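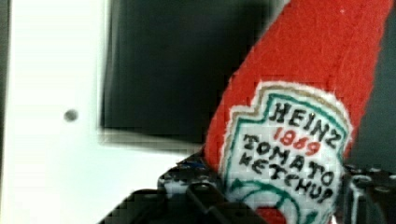 Slide 1. Title and scope

Good morning. The title is "Reserving for follow-on checks in a small seed fund." The talk covers one fund structure and the arithmetic behind it. Sourcing and deal selection are out of scope. Adelmo Zanetti has the session after lunch on those.

Terms, so we use them the same way:
Commitment — what the limited partners have signed for.
Investable capital — commitment less fees and fund expenses over the full life.
Reserve — investable capital held back for companies already in the portfolio.
Initial check — the first money in, whatever the instrument.

Slide 2. Why the reserve gets decided early

The reserve ratio sets the number of initial checks, and the number of initial checks sets the pace of the investment period. A fund that changes the ratio in year two has already spent part of the answer. Stidier's first fund set its ratio after the fifth deal. By then the early positions had been sized for a fund with no follow-ons, and pro rata rights had been waived on 2 of them.

Pause here. Ask who in the room has a written reserve policy. Do not ask for the number.

Slide 3. Three ways to hold a reserve

Pooled. One pot, any company may draw on it. Simple to run. The loudest founder tends to get there first.

Allocated. Each initial check carries a notional reserve from the day it closes. Clean to report. Slow to release money from companies that have stopped growing.

Tiered. Every company gets a small notional amount, and the balance sits in a pool released on evidence. This is what Stidier uses now and what the rest of the talk assumes.

If time is short, drop the allocated case and go straight to tiered.

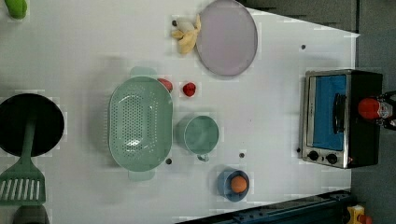 Slide 4. Worked case: Brudska

Brudska sells reconciliation software to regional payment processors. Initial check: 500 thousand dollars on a capped note. The note converted in the next priced round, led by Amato.

Point to the second row of the table. Full pro rata in that round would have cost 900 thousand. The notional reserve covered less than half of it. The difference had to come from the pool, and Morena Barbieri's memo asked for the whole amount.

The policy requires three items before a pool release:
1. A new outside lead, with a signed term sheet.
2. Cash runway after closing of at least 18 months, on the company's own plan with revenue held flat.
3. An updated ownership model showing the stake with and without the follow-on.

Item 3 was missing from the first memo. It came back in a week and showed that taking half the pro rata gave up little ownership at exit under the base case. The fund took half. I will not show the return multiple, as the position is still open.

Slide 5. Worked case: Prorer

Prorer is the opposite case. Merchant lending, good early volume, then a bridge note with insiders only. No new lead, so no pool release. The notional reserve was still available and Horacio Paredes argued for using it.

The argument for: the amount was small and the loan book was performing.
The argument against: a bridge priced by insiders carries no outside view of value, and the warehouse line was due for renewal in December.

The fund passed. The notional reserve went back to the pool at the next quarterly review. Say plainly that this was a close vote.

Slide 6. Quarterly review
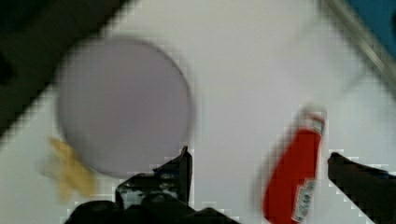

Every company is re-underwritten once a quarter as if it were a new deal at the current price. The reviewer is never the partner who led the initial check. Positions that cannot support a fresh check lose their notional reserve, and the release is recorded the same day. Watch for small exposures hidden by large ones when reading the summary sheet. A side letter or a guaranteed loan can sit under the headline position like the yellow thing sticking out from under the plate on the white table, with only part of it showing and no way to say what it is until someone lifts the plate. Ermira Dervishi now lists those items on their own line, above the equity.

Slide 7. Reporting to limited partners

Report reserves as three numbers: notional, pool, and released since the last letter. Do not report a single "dry powder" figure. It mixes money that is spoken for with money that is free.

Fees come out before the reserve is stated. Recycled proceeds are shown separately, and only after the cash has arrived.

Slide 8. Questions

Expect one on recycling limits. The answer depends on the partnership agreement, so refer it to Primo Dal Bello, who drafted ours. Expect another on special purpose vehicles for large pro rata rights — 4 minutes at most, then move on. The reserve model spreadsheet goes out with the slides.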